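3.2 Demonstrations by remote control

All demonstrations were collected in simulation. The operator sat at a desk with a pair of hand controllers and a single monitor, and drove both the base and the arm of the simulated robot. We did not use a headset. In an early trial in March, two operators working with a headset asked to stop before the session was over, and the monitor was kept for everything reported in this paper.

The left controller sets the speed of the base. The right controller sets the position of the gripper relative to the base, and its trigger opens and closes the fingers. Commands are sent at 20 Hz. When the link drops a packet the last command is held for one step and then set to zero, so that the base does not drift while the operator waits. This rule was added by Ramanauskas after the first batch, and the first batch was recorded again in full.

Each demonstration begins with the robot at a random pose inside the room and ends when the operator presses a foot switch. The operator is given the task as one written line, such as "go to the television stand and stop in front of it", and is free to choose the path. No time limit was set. Demonstrations in which the base touched a wall were kept but given a separate label, and Section 5 compares training with and without them.

Five rooms were built with the Skukberg scene tool. They differ in wall surface, floor, furniture and the view outside the window. The furniture was placed by hand by Pärn and Siliņa, and its position was then shifted by a small random amount at the start of every demonstration. Lighting was left fixed within each room.

3.3 What the operator sees

The operator sees the same image that is later passed to the policy, with no map and no outside view of the robot. This makes driving harder, as parts of the body are seldom in sight and distance has to be judged from the floor and the furniture.
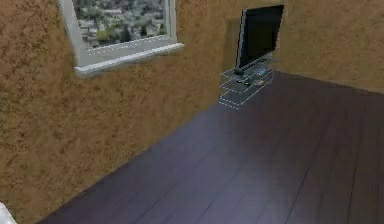 Figure 4. Operator's view in one of the rooms, with the television on its glass stand near the corner.

Clear surfaces caused the most trouble. Operators tended to slow down early and then approach in short steps, and the policy trained on these demonstrations copied the habit even in rooms where all the furniture was solid. We tried removing the pauses by dropping every step in which the commanded speed was zero. The resulting policy was faster but stopped too close to the target, and the pauses were put back.

In total 2000 demonstrations were recorded by 13 operators. Of these, 59 were discarded, mostly for a foot switch pressed too soon. The rest were split by room, with one room held out for testing. Training on the remaining four is described in Section 4.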